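Thickness of thank-you bags for a reuse rule?

Our store orders thank-you bags from Wirkard in cartons of 1,000. The label gives no gauge. How do I measure it?

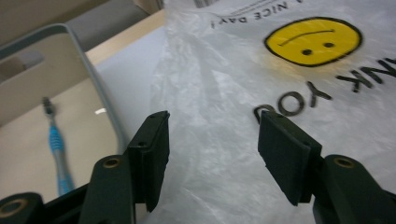 Page 1 of 3

Answer 1
Fold it and use a ruler. Close enough.

Answer 2
A ruler won't resolve film. Stack 50 flat layers, press out the air, measure with calipers and divide by 50. Avoid seams and printed areas - ink adds thickness.
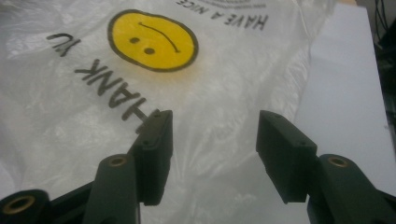
Repeat on 3 bags from different parts of the carton and average the results. If your rule sets a minimum, compare the lowest reading as well, and ask the supplier for a spec sheet.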